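Leave the Floor Alone
Lacey Bloxham, 20 Aug 2021

My landlord wants to rip out the floors again. Second time in 6 years. I have opinions.

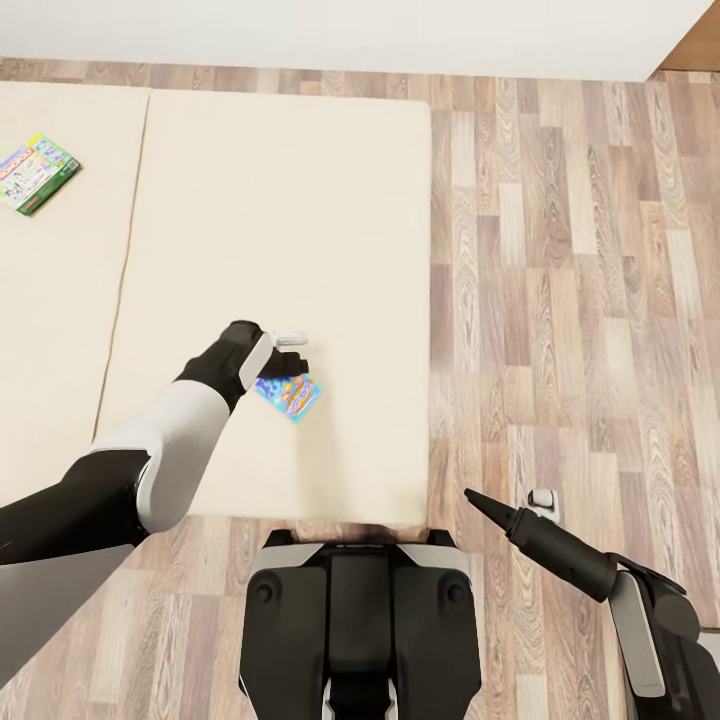 Why does everything have to be new

The floor in my unit at Grangate is fine. It creaks by the fridge. There's a scratch from when I moved the couch by myself, dumb idea. Otherwise fine. But a letter came in April saying all 138 units are getting "refreshed," and the rent goes up $215 a month once they're done. For a floor I didn't ask for.

I called the office. Was told it's about keeping up with the market. What market? I already live here. I'm not shopping.

And it isn't only floors. Cabinets, faucets, light switches. Perfectly good stuff goes in the dumpster so the listing can say "updated." My neighbor Hiwot Gashaw pulled a whole set of cabinet doors out of the trash last time and they're hanging in her sister's kitchen right now. Look great. Nothing wrong with them, just the wrong color that year.

Fix what's broke

Meanwhile the laundry room dryer has been out for 14 weeks. Two requests, no answer. The back stairs light flickers. My bathroom window doesn't shut all the way and I stuff a towel in it every winter. None of that is in the letter. You can't put a window that shuts in a listing photo I guess.

I get that buildings need work. I grew up in an old house, my dad was always under the sink. But he fixed the thing that leaked. He didn't swap out teh whole kitchen becuase gray was in.

People will say renters can just move if they don't like it. Move where? Every place on Yeoman Street did the same thing last year. Same floors, same gray paint, same higher rent. Moving costs money too, and my kid would have to change schools.

So ask us first. One sheet of paper under each door: what needs fixing in your unit? Then fix that. I'd even pay a little more for a dryer that works. Not $215, but something.

I'm sending this to the office too. With a picture of the window.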